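Egg task: position or force control on close?
14 replies · 918 views

bmollel
Final year project, two arms, eggs into a carton. At present I close to a fixed width and hold. Eggs vary more than I allowed for, so the same width is loose on one and tight on the next. The controller is the Lekota board the department issues. Loop rate is 550 Hz.

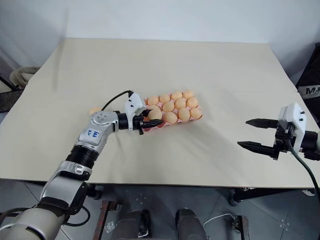

My supervisor wants a written justification for the width before the December demo, and I don't have one beyond trial and error. Has anyone used motor current as a stop condition on this board?

hbaumgart
Yes. Close slowly, watch the filtered current, stop at a threshold, then hold position. Don't hold on current, it drifts as the motor warms.

unathi_v
Disagree. Fixed width plus a compliant pad is simpler and you can defend it in a report. Current on that board is too noisy at low speed. Our club tried it on the Ziris rig and went back.

hbaumgart
Noisy unfiltered, yes. What cutoff did you use?

unathi_v
We didn't filter. Fair point, but it's still one more thing to tune.

bmollel
Pads are crosshatched already, no idea of the hardness. Approach to the carton is below. 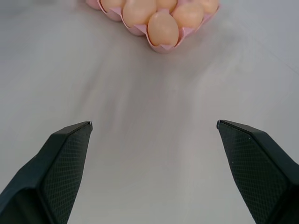 Wrist view, fingers open, front egg nearly in line with the gap.

esalinas
I'd sort out the approach angle first. If one finger touches early, the current trips and you stop off centre. Log both fingers separately if the board lets you.

bmollel
It doesn't. One motor, one reading.

esalinas
Then threshold on position error as well and compare the two. 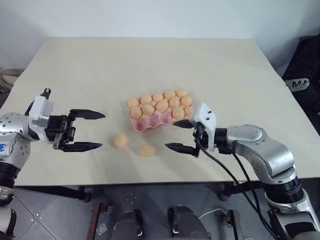
k_mnguni
Do both arms need the same threshold?

hbaumgart
Calibrate each one separately, as friction differs between gearboxes even in the same batch. Mine ended up 39 counts apart.

3 shares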